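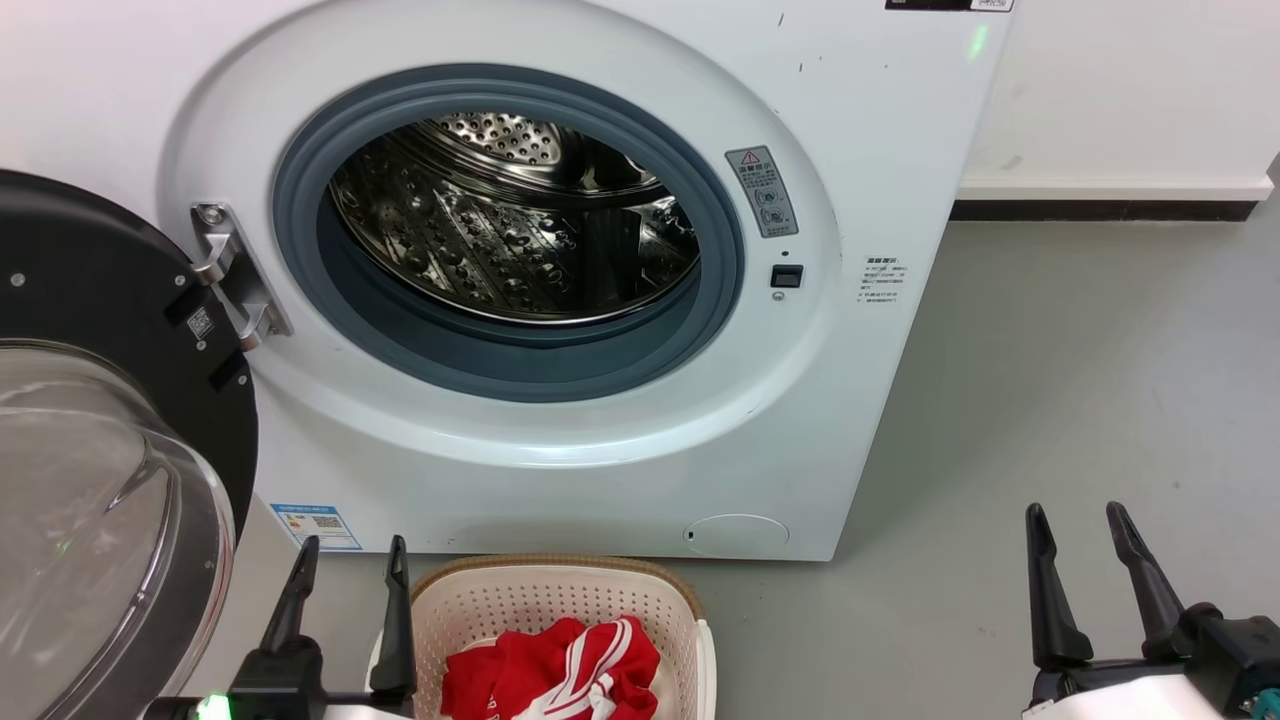
## Keeping the washer fresh

I live in Lollcombe since nine years and the water in our street is very hard. My first machine smelled like a pond after one winter. With the second one I am more careful, and I write down what I do.

**After the last load of the day**

- Leave the door open until evening. If you have a small child or a cat, open it only a little and look inside before every wash.
- Wipe the rubber gasket with an old cotton cloth. Pull the fold toward you and go along the bottom, where the hair and the sand stay.
- Take out the soap drawer and let it stand in the dish rack.

**One time in a month**

Run the hottest program with no clothes. I put 5 spoons of citric acid in the drum. Never put it together with bleach! My neighbor Iulian Filip uses only washing soda and he is also satisfied, but his towels are more gray than mine.

**The filter**

Put a flat baking pan under the little door, because more water comes than you think. Turn the cap slowly, let it run, close, empty the pan, and again. In May I found two hair pins and a button from my coat. Check that the small wheel behind the filter can turn.

**Powder or liquid**

For whites and towels I take powder. Liquid is good for dark colors and for short cold programs, but if I use it all the time the drawer becomes slimy. Half of the dose on the package is enough for clothes which are only worn one day. With hard water go a little higher.

**Stains, before they go in**

- Tomato: cold water from the back side, then dish soap.
- Grass: rubbing alcohol on a cloth, press, do not rub.
- Candle wax: freezer first, then scrape it with a spoon.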